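Why Do Succulents Look So Fat?

Some plants need a drink every day and droop like a tired sock if they don't get one. Then there are succulents. A succulent can sit there for weeks with nothing to drink and look exactly the same as it did before. It isn't showing off. It's a plant.

The secret is in the leaves. Most leaves are thin and flat, like paper. Succulent leaves are thick, and the thick part is full of water. Think of a camel, if a camel were green and lived in a pot. (Camels keep fat in their humps, by the way, and not water. Plants are more sensible about it.)

Where do they come from?

Many succulents come from dry places where it might rain hard one day and then forget to rain for months. When the rain does come, the roots grab as much as they can and the leaves swell up. Then the plant waits. Succulents are very good at waiting, much better than you are in the line at the dentist.

Some have round leaves like jelly beans. Others have leaves that end in a point, and those can look pretty fierce. Pointed leaves aren't always sharp, but poke gently the first time.

The night shift

All leaves have tiny holes in them for letting air in. The trouble is that water sneaks out through the same holes. On a hot afternoon a plant can lose a lot that way.

Many succulents fix this by keeping the holes shut all day and opening them at night, when the air is cooler. They take in the air they need, save it, and use it when the sun comes up. So at 2 in the morning, while you're asleep, your little plant may be hard at work. You'd never know from looking at it.

How people hurt them by being nice

The most common way to finish off a succulent is to love it too much. A kid gets a new plant, waters it on Sunday, waters it again on Monday, and by the end of the month it has turned to mush. Roots need air as well as water. If the soil is always soggy, they rot.

Here is the Sterkent rule: stick your finger in the soil up to the first knuckle. Is it damp? Go away and do something else. Is it dry all the way down? Now you can water. In winter you may wait even longer.

Where to put one

Small succulents like light, and they don't need much space. A windowsill is good. A little table near a window works too, and it gives you room below for things that don't need any sun, such as a box or your homework. 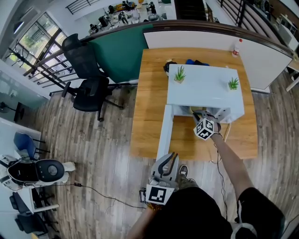 What about baby plants?

With many kinds, you can grow a new succulent from one leaf. Twist a leaf off gently, let it dry for 3 days, and lay it on top of some soil. Then do nothing, which you may find difficult. After a few weeks you might see tiny pink roots, and later a plant smaller than a pea. Some leaves just shrivel up instead, so start with a few.

Words to know

Succulent: a plant that stores water in thick leaves, stems, or roots.
Rot: what roots do when you can't stop watering.

More from Sterkent Kids
Why Is Moss Always on the Ground?
Do Worms Have Faces?
34 Things That Live Under a Log
How a Cactus Gets Its Spines
Who Invented the Flowerpot?

Get the Sterkent Kids newsletter! Ask a grown-up to sign up with their email address. You can unsubscribe at any time.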